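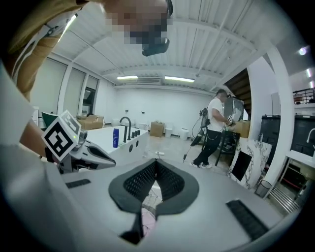 Two operators with hand-held grippers in the washroom showroom, marker cube in view on the near one.

1/ Notes on the pose pipeline for the hand-held gripper data, for anyone else fighting marker tracking indoors. Long thread, mostly software.

2/ Setup in short. Each gripper carries a fiducial cube. We estimate gripper pose from onboard visual-inertial odometry, then use sightings of the other gripper's cube to tie the left and right trajectories together. The policy only ever sees relative poses.

3/ The first batch from this site was 919 episodes. The old pipeline kept 657 and dropped 262. That is a bad drop rate for a site with this much texture in the background, so Deepika Devadiga and I went through the rejects by hand over two days.

4/ Most rejects had the same signature. Odometry fine, cube detected, relative pose between the grippers jumping by several degrees from one frame to the next and then jumping back.

5/ Classic planar ambiguity. When only one face of the cube is visible and it is close to square-on, the solver has two minima with nearly equal reprojection error. Noise picks the winner. With two faces visible the problem mostly goes away.

6/ Our code solved each face separately and averaged. Averaging a correct rotation with a flipped one gives you a third rotation that is also wrong. I wrote that code in November. It has been replaced.

7/ New version: pool the corners of all visible faces, solve once against the full cube model, and keep both candidates if only one face is seen. The choice is deferred to the smoother, which has the odometry prior and can afford to wait.

8/ Deferred choice is implemented as a two-hypothesis factor with a max-mixture. I tried a proper sum-mixture first. It was slower and the trajectories were the same to within the noise, so max it is.

9/ Second problem: exposure. Bright white room, lit fixtures in view, auto exposure pulls down, and the black squares on the cube lose their edges in the shadow of a sleeve. Detector recall fell off well before the image looked bad to a person.

10/ Fix was adaptive thresholding with a window scaled to the predicted cube size. The prediction comes from the last good pose. If there is no last good pose we sweep three window sizes and pay for it.

11/ Third problem, and the one that took longest: identity. With two people recording in one room, a camera can pick up a cube that belongs to the other person's pair. The IDs were unique per pair but not per site. Sumathi Chettiar found it by plotting inter-gripper distance and seeing arms four meters long.

12/ IDs are now assigned per site in the session config, and the loader refuses to start if two pairs share one. There is also a reach gate at 1.8 m. The gate has not fired since the config check went in. I am leaving it there.

13/ On the odometry side, glossy fixtures and plain white walls are less trouble than I expected. Other people are more trouble. Features on somebody walking across the view are consistent with each other for long enough to survive RANSAC if they fill enough of the image.

14/ We now mask person regions before feature extraction. The mask is dilated by 12 px, since a tight mask leaves a nice high-contrast outline for the corner detector to latch onto. The same person detector feeds the face blurring, so the extra cost is one dilation.

15/ Rerun on the same 919 episodes: kept 809, dropped 110. Of those 110, most are real failures – lens covered, clip too short, gripper put down halfway. I am not trying to recover these.

16/ Timing. The reprocess is offline, so I care about throughput only. The smoother dominates, detection is second, everything else is small. Pulix schedules the jobs and Nurden holds the episode index. Both are internal tools, please stop asking for links.

17/ One regression to report. Gripper width estimation got slightly worse on fast closes. The smoother is innocent. The width channel was timestamped at arrival and the images at mid-exposure, and the old averaging hid the offset. Patch is in review – constant offset per device, estimated from the calibration clip.

18/ Next: the full set from this site, 1687 episodes, goes through the new code this week. I will post the reject breakdown by cause, and the width error before and after the timestamp patch.

19/ Open question for people who have done this. Is anyone calibrating cube-to-camera extrinsics online, per episode? Ours are fixed per device and I suspect the mount shifts a little after a knock. Residuals hint at it but I can't separate it from rolling shutter yet.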